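Home | Browse topics | Ask | Unanswered | Members | Log in

We use cookies to keep you signed in and to remember which topics you follow. OK | Manage settings

Dasalbridge Community Help > Home & Family > Post, parcels and selling on

How do you post a watch so it arrives in one piece?

Posted by marrowfat_jen

I've finally sold my old watch on the local selling page and now I'm in a bit of a flap about sending it. The buyer is up north so she can't collect. I've never posted anything worth more than a paperback before! She paid straight away and was ever so nice about it, and I keep picturing it turning up with a crack across the front.

What I've got in the house is a couple of brown boxes (one is miles too big), a padded envelope from a book I bought, half a roll of parcel tape and a carrier bag stuffed with other carrier bags. I don't have the original packaging, that went years ago when we moved. Do I need to buy something proper? And should I be paying for signed delivery, or is that a waste on something second hand? The lady at the Laskowska shop, where our post counter is now, just said "pack it well", and I came away none the wiser.

Also do I take the strap off or leave it on?

Followed by 12 members

Halfdan Hedegaard

Please don't use the padded envelope on its own. I sell bits and pieces most months, and the only watch I ever had go wrong went in one of those. It got bent round something in the sorting, or that's my theory, and I had to refund the chap.

Use the smaller of your two boxes. Leave the strap on and do it up loosely round something soft (a rolled sock is grand, a clean one obviously) so the back of the watch isn't knocking against the buckle. Wrap the lot in a bit of soft cloth or kitchen roll, then bubble wrap if you can scrounge any. Put padding in the bottom of the box before the watch goes in, and more on top, and keep going until you can shake it next to your ear and hear nothing at all. Newspaper works if you scrunch it up properly. Flat sheets are no use.
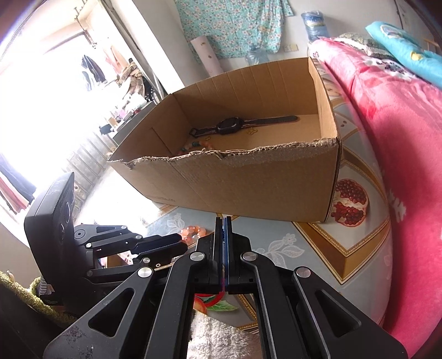
Answer from Lech Żak | 29/12/2019 | member of this board, 487 replies

I'd agree with most of that, and I'll add the boring stuff that comes before the packing, as people always forget it.

If it's a smartwatch, sign out of your account first and then reset the watch from its own menu. Do it in that order. I sold one to a fella in June and forgot, and he couldn't get past the first screen. We were on the phone for an entire evening with me shouting my password down the line like a wally. Check your phone isn't still paired to it as well. Then turn it right off, not just the screen, so it isn't buzzing away in the van.

Look up the rules on batteries for whichever service you're using. Most smartwatches have a lithium one built in, and usually that's allowed within this country as long as it stays inside the watch, but they do change things and sending abroad is another matter. Ask at the counter and tell them plainly what it is.

About the box: check the edges before you trust it. Cardboard that's been ripped open once has lost a lot of its strength along the rip, and tape only does so much. If an edge is torn and you can see the wavy bit in the middle, I'd keep that one for the loft and beg a better one from a shop. Cover up or cross out any old labels too. I had a parcel go on a little holiday to the previous sender.

Signed for, yes. Look at how much cover it gives you and compare that with what she paid. Keep the receipt until she's told you it's arrived and working. And take a few photos before you seal it, with the serial number in one of them if you can find it.

The strap can stay on unless it's a stiff metal one that won't lie nicely.

tinpot_gary

just stick it in a sock in a jiffy bag, never had a problem. you lot overthink everything

Comments

marrowfat_jen: Thank you all so much! I hadn't signed out of anything, so that's saved me a red face. Off to ask the greengrocer for a box.

Halfdan Hedegaard: Good call on the resetting, Lech, I only do the old wind-up sort so it never crossed my mind.

pom_and_pip: Does the sock go to the buyer as well or do you ask for it back?

tinpot_gary: they can keep the sock

dunnock77: Would the same packing do for a pair of glasses? Mine are going back to be mended and they've not sent a box.

Get the best answers by email once a month. Enter your address to sign up. You can unsubscribe whenever you like.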